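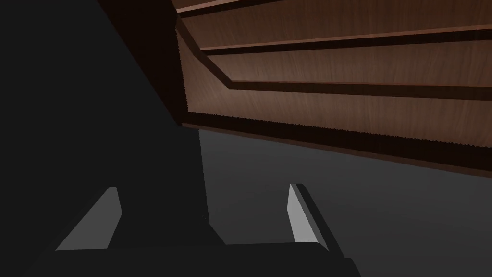
The run log gave the cabinet task 100 attempts and passed 73 of them. Lakmal Weerakoon read the figure twice and then opened the contact file, where it came from.

The simulator was called Urkitz. The club had used it since the previous July, on a license that allowed seven seats, and everyone had learned to distrust its friction values. Wood against finger pad was set in one table, wood against floor in another, and the second table silently overrode the first whenever a scene was reloaded. Lakmal had reloaded the scene before the last block.

He wrote this down in the log, under the heading Faults, and marked the block void.

"How many does that leave?" Edivaldo Brandão asked from the other bench.

"I haven't recomputed it."

"The entry form wants 70 or better."

"I know what it wants."

He set the approach script to its slow rate and stepped it. The wrist view updated. The fingers stayed open, with gray floor between them, under the dark base of the cabinet. He checked the joint limits against the printout and changed one of them by hand.
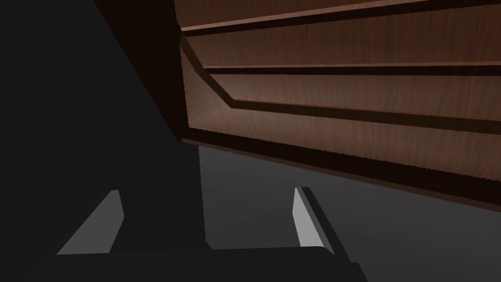 Welington Honorato wrote in the margin of the shared log that a void block was still a block, and that the judges at Irden would ask for the raw count with the failures left in. He had judged there himself. He added a second note an hour later: keep both tables, and state which was in force.

Lakmal kept both tables. The report grew to two columns. He fixed the override by loading friction last, restarted the full set, and turned off the monitor so that he would not watch it.

Edivaldo went home. The fan on the workstation changed pitch at intervals. Lakmal read the door task rules, which were longer than the cabinet rules and allowed both arms.

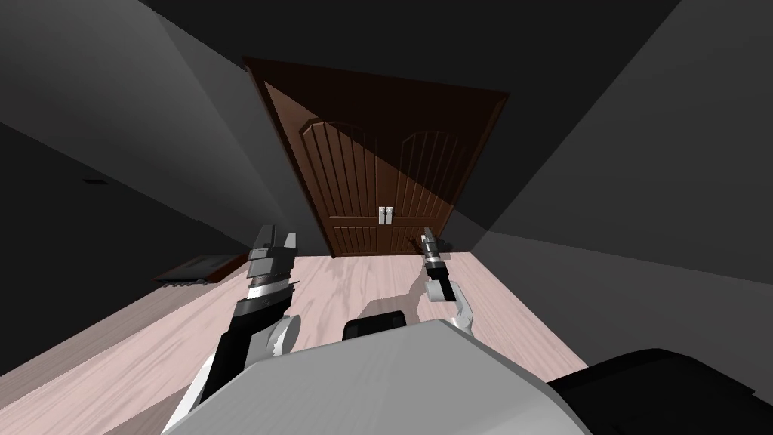

Fullach Robotics Club, Simulation Team

At the end of the set he turned the monitor on. The cabinet task had finished without a fault entry. He copied the count into the second column, saved the file, and loaded the room with the double door.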